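So the folding line at Hennessy is mostly machines now, and people keep asking me how I feel about that. Mixed! I spent nine years there doing towels and table linen by hand, and my shoulders don't miss it one bit (my physio might miss me).

What I do now is the teaching side. I hold a pair of grippers, go through the job at my own pace, and the movements get recorded so the arms can learn from them. First week I was hopeless - you forget how much your fingertips do for you.

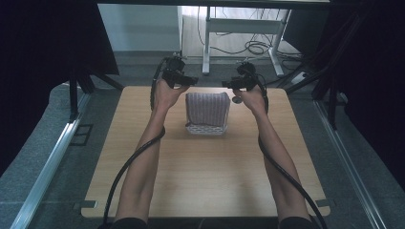

Róisín Hayes started on it the same month as me, in March, and she's way quicker. We got through 413 recordings between us before the first arm was let loose on real orders, and I was weirdly proud of it.

The pay went up a little. The talking went down, and I do mind that. The old table had six of us around it and you heard everything - weddings, bad knees, who was leaving for Gralthorpe. Now it's two of us and a fan. Bláthnaid says we should eat lunch together again, so we're starting that next month and I'm bringing soda bread.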